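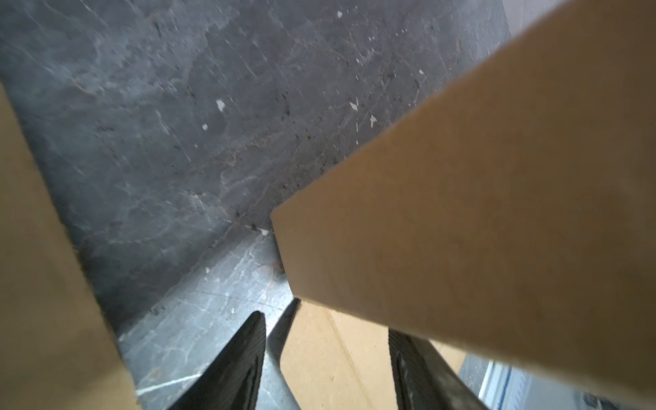

Suelo gris oscuro y caja de cartón

Asunto: Re: [reformas] Juntas en suelo oscuro

Donal Phelan escribió:
> ¿Alguien ha probado la lechada Geso en gris? Tengo 21 metros de pasillo
> y me piden 224 por el material. Me parece caro.

¡Hola, Donal! Yo la usé en junio en la cocina y quedé contenta, aunque tarda lo suyo en secar — dale una noche entera antes de pisar. Compré 5 sacos en Matow, me cobraron 200 con el porte, y me sobró uno (si lo quieres, es tuyo). La de Jusard la tuve en el baño y se me cuarteó en las esquinas, no repito. Y pide muestra del color, que en el catálogo parece mucho más claro.

Copio lo que tengo apuntado para las paredes:

1. Rejilla blanca y ganchos negros, colgados de barras de aluminio.

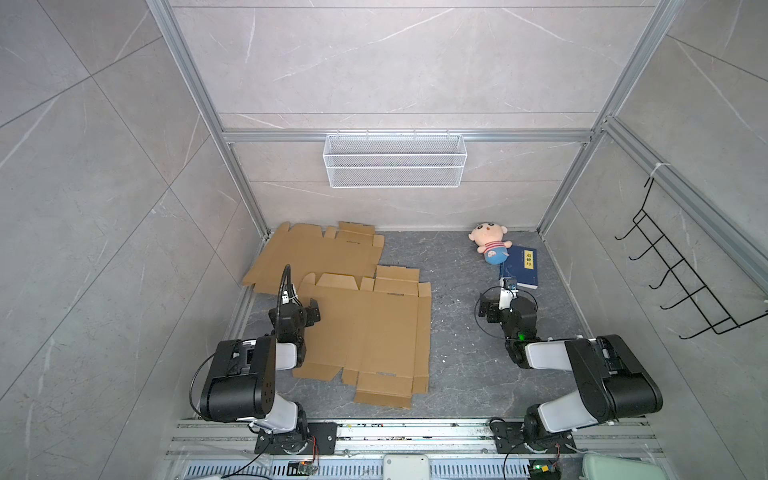

2. Rodapié: sigo esperando presupuesto de Amissah.

Un abrazo,
Marisa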